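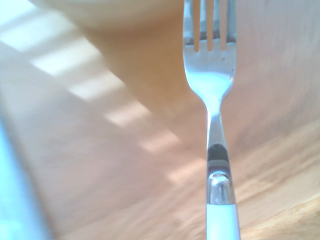 How to test whether a robot can lay your table

Mar 1, 2024
By D. Simanjuntak, Pamthorpe

I keep reading that machines can do the chores now. Maybe. Try one on cutlery before you believe it. You need a table, a bowl or plate, and one dinner fork.

Step 1. Pick an awkward fork. Steel at the top, a see-through section in the handle and white below that will do nicely. Shiny metal shows the colours of whatever is near it, and clear plastic or glass can fool a depth camera completely.

Step 2. Leave the sun alone. Makers like even lighting. Kitchens don't have it. Bright patches across a wooden table are what you get at breakfast, so keep the blinds as they are.

Step 3. Ask for one job: fork to the left of the plate, tines up, handle towards the chair. Say it once. If you have to reword it, write that down.

Step 4. Run it 5 times and move the fork between goes. Turn it over for at least 2 of them. A fork lying face down is much harder to get hold of, and it seldom turns up in the sales clips.

Step 5. Mark it strictly. Dropped is a fail. So is dragging the fork to the edge of the table to get under it, unless you'd let a child do that with your good set.

Step 6. Time yourself doing the same job. Put both times side by side before you look at the price.

I'll try the Kelura arm this way when the loan unit comes. It was promised for December. My guess is that it will manage the plate.

Contact | © 2024 Zula Home Notes | Back to top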